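Trunberg open day - was it worth the trip?

Theerawat Saithong
Posted September 8, 2022

I visited the open day at Trunberg and I want to write my impressions, because some of you asked me before. The entrance was free, but the bus from Jandton was 85 minutes and I was standing the whole way.

The staff said 200 visitors had registered. For this reason each group had only a short time at the block sorting station. The operator explained the task well, but he spoke fast and I could not ask everything I wanted.

dadside_mike
Did they let you touch the controls? Last year it was only looking.

Theerawat Saithong
No, only looking. A boy in my group was allowed to choose which color should be moved first - he was very proud.

Murthy_K
I was in the group after yours and I have to disagree with the praise. Colored blocks on a board is a school exercise. I was hoping for real parts, with oil on them.

Theerawat Saithong
I understand, but I think you are too strict. The shapes are different from each other, and a cylinder does not behave like a star when you push it from the side. For me the simple task made it easier to follow what the arm was doing.

Murthy_K
Fair about the shapes. But the poster said 99 percent success and nobody could tell me how many trials. With 200 trials I would believe it more than with ten.

Theerawat Saithong
This is a good question and I did not think to ask it. They plan a second open day in October, so maybe you can write to them before. I add my photo from the block station for those who could not come. 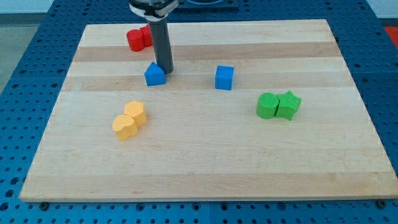

Chaiwat Bunnag
I would go in October if the groups are smaller. Does anyone know if we must register again, or is the old registration still good?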